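Thu 20 September

I moved the pantry inventory off paper in January, and the thing I got wrong was units. I am writing the details down while I still remember them, mostly so I can find them again.

The old system was a sheet on the inside of the pantry door. It had one column for the item and one for how many were left. It worked as long as one person did the shopping. With two people shopping, the sheet went stale within a week, and we ended up with four bags of the same rice and no salt.

The replacement is a plain spreadsheet, synced through Wurkar, with a small script that reads it on Saturday mornings and prints a shopping list. I tried Sarneo first. Sarneo is fine, but it wants a barcode for every item, and a fair share of what we buy comes from the Oei market, where things are weighed into a bag and handed over.

The first version had 99 rows. That was too many. I had a row for each size of each product, so a 20 oz jar of peanut butter and a 41 oz jar of peanut butter were different items, and the script would ask for one while the other sat full on the shelf. Merging them meant choosing a base unit, and I chose badly. I used "packages." A package of tea lasts us a season and a package of crackers lasts an evening, so the reorder level had to be set by guesswork for every row.

The second version uses ounces for anything dry, fluid ounces for anything poured, and "each" for the rest. The reorder level is now in weeks. The script keeps a running use rate per item, divides the stock by it, and lists whatever falls under the limit. The default limit is 4 weeks for staples. Snacks have no limit at all and never show up on the list, and we buy them anyway.

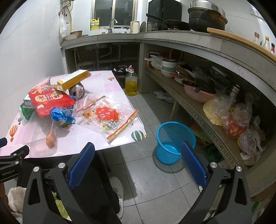 *Branomine Home Systems Club*

Data entry was the second problem. Stock only goes down in the sheet if someone writes it down, and writing down every spoonful of flour is not going to happen. I settled on container-level entries. When a bag is opened, it counts as half. When it is finished, it counts as zero. The error on a single item can be large on any given day, but it evens out over a month, and the list comes out close enough to shop from.

Two cases still break it:

- Items bought for one recipe. The use rate jumps, then the script wants to restock star anise. I added a "one-off" flag that keeps a row out of the rate calculation.
- Items moved into jars. The bag is finished, so it gets marked zero, and the jar is full. For now the jar has its own row, and refilling it is logged as a transfer.

The transfer logic is ugly. It needs two entries, and if only one gets made, the total is off until the next full count. I have thought about dropping jar rows and treating the jar as an opened bag - probably the right answer for flour and sugar, less so for beans, where one jar takes two bags of different brands.

Printing turned out to matter more than I expected. A list on a phone gets checked once at the store entrance. A list on paper gets checked in every aisle. The script now sorts by aisle and leaves a blank line at the end of each group for handwritten additions, which then have to be typed in at home. I still forget that step about as often as I do it.

Next change is expiration dates. I plan to store only the month, and only for canned goods and oil.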